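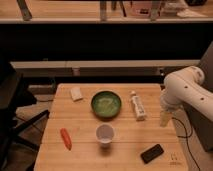
**What do I do if the arm stops mid-move and the gripper won't open?**

Leave it where it is, hit the red stop, and go through the steps below in order. Don't pull on the fingers. Most stuck grippers clear at step 5.

## 4.3 Gripper fault, arm stopped over table

Applies to the Tredeneo arm with the Kakport controller. Rewritten in September after the pinched thumb. Old version said to power cycle first. Don't, the arm sags when the brakes let go.

> **CAUTION:** a stopped arm is still a live arm. Amber light = motors holding. Hands out until the light is off.

1. Press the red stop. Push it all the way in, it should stay down.
2. Wait for amber to go out. Takes 6 seconds. If it's still lit, go to 4.4, don't carry on here.
3. Write down the fault code before touching anything else. It clears on restart and then we've got nothing to go on.
4. Anything in the fingers? Hold it from underneath with one hand. Cups and soft bottles especially, they drop straight down when the grip lets go.
5. Turn the release screw on the side of the gripper, counter-clockwise, half a turn. Use the short hex key. Fingers should go slack. If they dont, stop and call Fabian Pichler.
6. Take the part out. Check the finger pads for tears or grit.
7. Follow the cable back from the wrist to the base. Looking for kinks, shiny spots, a plug halfway out. Wiggle nothing while you look.
8. Tighten the release screw again. Easy to forget, and then it'll fail the grip test for no reason you can see.
9. Clear the table. Twist the stop to release, then Reset on the Kakport screen.
10. Run the grip test at low speed, empty. It wants 100 open/close cycles. Let it finish, a loose plug can pass the first few and drop out later.

**Note:** code 800 is lost signal from the gripper, nearly always the wrist plug. Reseat it with power off at the wall. Same code twice in one shift, tag the arm out and tell Rahel Marti.

**Note:** don't raise the grip force to get past a fault. Wissam Haddad has the password for that page and it stays that way.

### Before you restart a real job

- Cable hanging free, nothing under it to snag on
- Loose stuff off the table, phones included
- Speed back to low for the first 5 picks
- Fault code and time in the log, with your initals

Spare pads and wrist plugs come from Foulkes, order through Jonas Aebischer. Keep one set in the drawer. If you use the last one say so in the log.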